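Search this encyclopedia Search Clear
Reading time: 4 minutes

Table caddy

A table caddy, also called a table organizer or divided basket, is an open container with two or more compartments. It stays on a table and holds the small things that people want to reach while they sit there, such as napkins, tissues, pens or cutlery. It is found in homes, cafés and restaurants, and also on the shared tables of offices. It differs from a tray, which has a low rim and usually no inner walls, and from a bread basket, which is normally a single space.

Names

The word "caddy" came into English first for a small box for tea. Later it was used for many kinds of holders. In shops the same object can be sold as a caddy, a condiment holder, a desk tidy or simply a basket with dividers. When the container is made for cutlery only, it is more often called a flatware caddy.

Materials

Wicker is the general name for work woven from flexible plant material, mostly willow, rattan or reed. It is light and it does not scratch a wooden surface easily, but dust and crumbs collect between the strands. Caddies are also made of wire, bent metal sheet, bamboo, solid wood, felt and plastic. Plastic and metal are preferred where the container must be washed every day.

In a woven caddy the dividers can be made in two ways. They are either woven together with the base, which gives a stiff result, or they are made separately and tied in afterwards. The second way is quicker, and a broken divider can be changed without opening the outer wall. The Lastus workshop in Rukard, which makes willow goods for shops and offices, uses the tied divider for all its table models. Its catalog number 373 has a long space for folded napkins and smaller ones for other things, and number 399 is the same basket with a handle.

Use in offices

On a long shared table the caddy is commonly put near the middle, so that persons on both sides can reach it. Offices use it for tissues, napkins, markers and cable adapters. Food items are usually kept out of it, except where the table serves also for lunch. The furniture maker Kälin advises in its care booklet one container for every 11 seats, and felt pads under any basket which is moved often.

The caddy is often combined with other table objects, for example a small vase or a plant pot on a mat. The mat protects the wood from water rings. A plant is generally placed at some distance from paper goods for the same reason, and toward the end of the table if the middle is needed for laptops and documents.

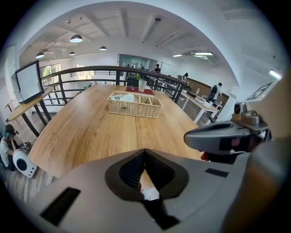

Does a wicker basket damage an oak table?
Normally it does not, if the underside is smooth and the basket is lifted and not pushed. Damage comes mostly from sharp reed ends or from grit which is caught in the weave.

Care

A wicker caddy is emptied and turned upside down, and then brushed with a soft dry brush. A damp cloth can be used for stains, but the basket should not be put in water for a long time, as the base can lose its shape. It is dried in open air, away from radiators. Very dry wicker becomes brittle, and some makers recommend a light spray of water in heated rooms.

Regional forms

In Ekine a deep form with straight walls was made for inns, and baskets of this kind are still sold there at the Saturday market in August. The local museum keeps 37 of them. Most have lost their handles, and in several the dividers were replaced with thin boards.

See also: Bread basket; Desk tidy; Napkin holder; Wicker

Contact | Copyright Household Objects Encyclopedia | Back to top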